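Notebook, November 4, 2019
Abrasive settling, Piko base, batch 2

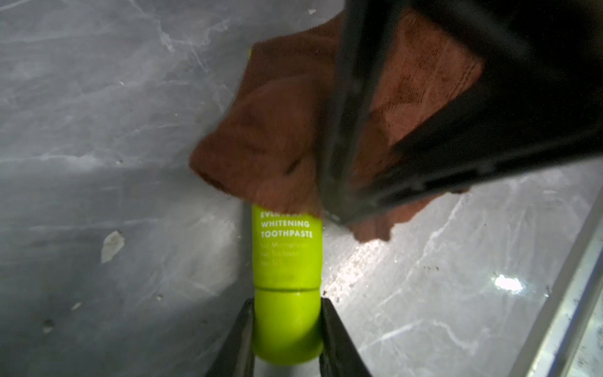 Silica blend from Molefe went in at the same loading as the July batch. Mixed under vacuum, rested overnight, then split into two jars. Jar A stayed at room temperature. Jar B went in the oven at 40 C for 72 hours.

Viscosity at the start, jar A: 2,102 (spindle and speed as on the sheet taped inside the cabinet door). Jar B after the oven was lower by 166, same units. July dropped a good deal more than that, but the July reading was taken before the jar had cooled through, so I don't trust the comparison.

Clear layer on top of B, roughly 2 mm. None on A. Stirred B by hand and it went back to smooth, no grit between the fingers.

Wouter thinks the gum was not fully hydrated when the silica went in. Possible. The addition was quick and there were a few fisheyes on the paddle when I scraped down. Kagiso Matlala asked whether the humectant lot had changed. It had: new drum, opened last week. Water content not checked.

To do:
Karl Fischer on the new drum and on what is left of the old one.
Repeat with the gum pre-wetted in glycerin, everything else unchanged.
Ask Vumton for the particle size sheet again. The one they sent is for a different grade.

pH meter drifting on the high buffer. Electrode is in storage solution, do not use until recalibrated.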